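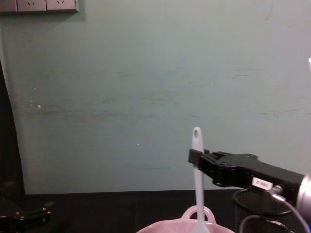

Plastic spoons: a sorting exercise

7 February 2018

The cutlery drawer in my kitchen had stopped closing. The cause was plastic spoons, mostly white, kept from takeaway orders and put away on the theory that they would be used. I emptied the drawer onto the bench and counted 54. Two were still in their sleeves with a napkin and a salt sachet.

I sorted them by thickness first. A cheap spoon has a flat handle with a single rib down the back, and if you hold it by the end and press the bowl against the bench it bends well before it does any work. A better one has a channelled handle, so the cross-section is a shallow U, and it will get through ice cream that has been out of the freezer for a few minutes. I pressed each one with the same thumb and put the results in two piles. The method is crude but the difference between the piles was clear enough that I didn't need a scale.

Colour tells you very little. I had white ones in both piles, and the only black one I owned was among the worst.

The next question was the material. Most disposable spoons are polystyrene or polypropylene, and the two behave differently. Polystyrene is stiff and snaps with a white stress line at the break. Polypropylene flexes and goes soft in feel long before it fails. If there is a recycling triangle it is usually on the back of the handle, 6 for polystyrene and 5 for polypropylene, in letters about as readable as the hallmark on a teaspoon. Many of mine had no mark. For those I used the float test: a clean piece of polypropylene floats in tap water and polystyrene sinks. You have to push it under and knock the air bubbles off first or the result is meaningless. Add a drop of dish soap if the bubbles won't let go.

Results went into a notebook. Rodel Macapagal, my neighbour across the landing, asked why I didn't just throw the lot out, and I didn't have much of an answer beyond the fact that I'd already started.

Washing

They can be washed and used again, within limits. Hand wash, warm water, no scourer. A scourer dulls the inside of the bowl and after that it holds turmeric permanently. In the dishwasher the polystyrene ones are at risk on the bottom rack, where they sit closer to the heating element, and the light ones of either kind get lifted by the spray and end up in the filter. I lost one that way in February last year and found it as a curl.

For drying, stand them in a glass with the handle down and the bowl up, so the air gets to the part you eat from. Leave space between them. Spoons of the same pattern nest, and two nested bowls will keep a film of water between them for a day or more.

Anything with a crack at the neck goes in the bin. The neck is where the bowl meets the handle, it takes all the bending, and a crack there only gets longer. Flex it under a lamp and look for the white line.

Storage

The drawer now has one row, laid on their sides in a narrow tray by the back wall. Kept flat they slide about and migrate forward over the metal cutlery, and I was back where I began within a week of the first attempt. The tray is a Tusero, bought for pens, and the inside length happens to suit a full-size spoon with a bit to spare. Short dessert spoons need a folded bit of cardboard at one end.

I kept the stiff ones for camping and for measuring out plant food, which I don't want to do with anything from the main drawer. A few live in the glovebox. Jonalyn Macapagal took a handful for seedling labels: you write on the back of the bowl in pencil and push the handle into the soil. Pencil lasts better than marker in the sun, she tells me, though I haven't tested it.

The thin ones have gone. Our council doesn't take loose cutlery in the yellow-lid bin, even with a number on it, so they went in the general rubbish.

I now write "no cutlery" in the notes box when I order. It has been followed on two orders out of the last three.

Forks next. There are fewer of them but they don't nest at all, and some of the tines are already bent.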